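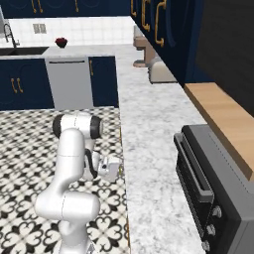
회사 소개

비잔하지 않은 일을 하는 회사, 스카쿠시아(Skakusia)

스카쿠시아는 로봇에게 부엌일을 가르치는 회사입니다. 이렇게 적으면 투자 설명회에서는 다들 고개를 끄덕이는데, 명절에 친척들 앞에서 같은 말을 하면 분위기가 달라집니다. 대학까지 나와서 하루 종일 컵을 집는다고요? 네, 집습니다. 그것도 남의 팔로요.

정확히 말씀드리면 저희는 원격 조작 시연을 만듭니다. 사람이 조종 장치를 잡고 시뮬레이션 속 주방에 있는 로봇팔을 움직여 일을 한 번 해 보이면, 그 과정의 관절 각도와 그리퍼 상태와 카메라 화면이 모두 기록됩니다. 이런 기록이 쌓이면 고객사의 연구팀이 그것으로 로봇을 학습시킵니다. 저희가 파는 것은 결국 '사람이 이렇게 하더라'는 증거입니다. 그 사람이 잘했는지는 따로 검수합니다.

어쩌다 시작했나

창업 당시의 사업 계획서에는 주방이라는 단어가 한 번도 나오지 않습니다. 원래는 물류 창고용 로봇을 손으로 직접 잡아 끌며 가르치는 도구를 만들었습니다. 팔을 붙잡고 원하는 위치까지 데려가면 로봇이 그 경로를 외우는 방식이었는데, 도구는 꽤 괜찮았고 팔은 꽤 무거웠습니다. 오후 네 시쯤 되면 시연 품질이 눈에 띄게 떨어졌고, 저희는 그 현상을 '데이터의 다양성'이라고 불렀습니다. 고객은 그렇게 부르지 않았습니다.

그래서 원격 조작으로 옮겼고, 실물 로봇을 여러 대 들일 돈이 없어 시뮬레이션으로 한 번 더 옮겼습니다. 회사 연혁에는 이 과정이 '전략적 전환'으로 적혀 있습니다. 주방으로 방향을 잡은 것은 첫 고객이 주방을 원했기 때문입니다. 이 부분도 연혁에서는 조금 더 길고 근사한 문장으로 되어 있습니다.

하는 일

브리도라(Bridora)는 저희가 운영하는 가상 주방 모음입니다. 남색 수납장에 금색 손잡이, 흰 대리석 상판을 갖춘 주방이 그중 하나인데, 직원 누구의 집보다도 좋습니다. 바닥 타일 무늬는 사내에서 호불호가 갈립니다. 눈이 어지럽다는 쪽과 어지러워야 로봇도 배운다는 쪽이 있고, 아직 결론이 나지 않아 그대로 쓰고 있습니다. 현재 브리도라에 등록된 과제는 300개입니다. 문 열기, 서랍 닫기, 물건 옮기기처럼 제목만 보면 세 살짜리도 할 것 같은 일이 대부분입니다. 세 살짜리는 실제로 저희 신입 조작원보다 성적이 좋을 겁니다. 손이 두 개고, 손목에 감각이 있으니까요.

빈체(Vincze)는 조작 장치와 기록 소프트웨어를 묶은 이름입니다. 조작원이 손을 움직이면 화면 속 팔이 따라옵니다. 사람 팔과 로봇팔은 관절 구조가 달라서, 내 손은 멀쩡히 앞으로 나가는데 저쪽 팔꿈치가 엉뚱한 곳으로 솟는 일이 생깁니다. 처음 앉은 분들은 이때 대개 몸을 같이 비틉니다. 비틀어도 달라지는 것은 없지만 말리지 않습니다.

스테나니에르(Stenanier)는 검수 과정입니다. 기록된 시연을 다시 재생해 보고, 쓸 것과 버릴 것을 가릅니다. 이름이 프랑스 과자 같다는 말을 자주 듣는데 뜻은 없습니다. 도메인이 비어 있었습니다.
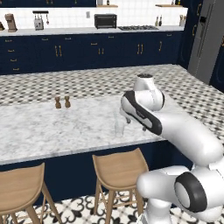
시연 하나가 만들어지기까지

유리컵을 예로 들어 보겠습니다. 과제 설명은 한 줄입니다. 컵을 집어 옮긴다. 조작원은 먼저 그리퍼를 컵 옆으로 가져가고, 두 손가락을 벌린 채 높이를 맞춥니다. 화면으로만 보면 거리감이 잘 잡히지 않습니다. 투명한 물체는 더합니다. 분명히 컵을 사이에 두었다고 생각하고 닫았는데 손가락끼리만 만나는 경우가 허다하고, 그럴 때 조작실에서는 짧은 한숨이 들립니다. 너무 낮게 들어가면 손가락이 상판에 닿고, 너무 높게 들어가면 컵이 기울어집니다. 시뮬레이션이라 깨지지는 않습니다. 체면은 깨집니다.

잡았다고 끝이 아닙니다. 들어 올리는 속도가 들쭉날쭉하면 로봇도 그 버릇을 배웁니다. 망설임도 배웁니다. 초창기에 한 조작원이 물체를 놓기 직전에 꼭 한 번씩 멈칫하는 습관이 있었는데, 그 데이터로 학습한 모델이 아무것도 없는 곳에서 똑같이 멈칫했습니다. 가르친 보람을 그렇게 뚜렷하게 느낀 적은 그 뒤로 없습니다.

그래서 검수 기준은 생각보다 빡빡합니다. 성공했더라도 컵을 질질 끌고 갔거나, 수납장을 들이받고 튕겨 나온 힘으로 우연히 성공한 기록은 빠집니다. 반대로 한 번 놓쳤다가 차분히 다시 집은 기록은 남겨 둡니다. 로봇도 언젠가는 놓칠 테니, 놓친 다음에 어떻게 하는지도 누군가는 보여 줘야 합니다. 지난 1월에 제출된 시연은 515건이었고 검수를 통과한 것은 439건이었습니다. 나머지가 어떻게 생겼는지는 회식 자리에서만 공개합니다.

조작원 교육

입사하면 먼저 70시간의 교육을 받습니다. 첫 주에는 아무것도 집지 않습니다. 빈 상판 위로 팔을 옮기고, 멈추고, 제자리로 돌아오는 연습만 합니다. 지루하다는 의견이 매번 나오고, 매번 그대로 둡니다. 둘째 주부터 물건이 등장하고 자신감이 사라집니다. 셋째 주쯤이면 손목을 돌리는 순서가 몸에 붙습니다. 이 무렵부터 집에서 물컵을 잡을 때 접근 각도를 따지게 된다는 부작용이 보고되어 있습니다. 가족분들께는 미리 양해를 구합니다.

게임을 잘하면 유리하냐는 질문을 많이 받습니다. 조금 유리합니다. 다만 빨리 끝내는 습관은 불리합니다. 저희 조작실에서 가장 좋은 시연은 옆에서 보면 졸릴 만큼 고른 시연입니다. 실력 있는 분의 화면은 오래 보고 있기가 힘듭니다. 칭찬입니다.

하지 않는 일

완성된 가정용 로봇은 팔지 않습니다. 설거지 로봇은 언제 나오느냐는 문의도 받지만 저희도 기다리는 입장입니다. 실패한 시연을 성공으로 표시해 숫자를 채우지 않습니다. 로봇이 요리하는 홍보 영상도 찍지 않습니다. 어디까지가 사람의 조작이고 어디부터가 학습된 동작인지 납품 문서에 모두 적는데, 이 문서가 저희 제품 중에서 가장 안 읽히고 가장 오래 걸립니다.

함께 일하려면

연구용 시연 데이터가 필요하시면 과제 목록과 사용하실 로봇팔의 사양을 보내 주십시오. 목록이 아직 없다면 '주방에서 할 법한 일' 정도로만 적어 주셔도 되지만, 그 경우 첫 회의가 길어집니다. 사람마다 생각하는 주방이 꽤 다릅니다.

조작원 채용은 수시로 진행합니다. 경력은 보지 않고, 체험 과제를 한 번 해 보시게 합니다. 컵을 몇 번 놓쳤는지보다 놓친 다음 표정을 봅니다. 견학은 평일 오후에 가능하며, 오시면 직접 조종해 보실 수 있습니다. 그날의 기록은 납품 데이터에 넣지 않으니 안심하고 들이받으셔도 됩니다.

이 페이지는 2018년 7월 7일에 마지막으로 고쳤습니다. 토요일이었고, 수당은 나왔습니다.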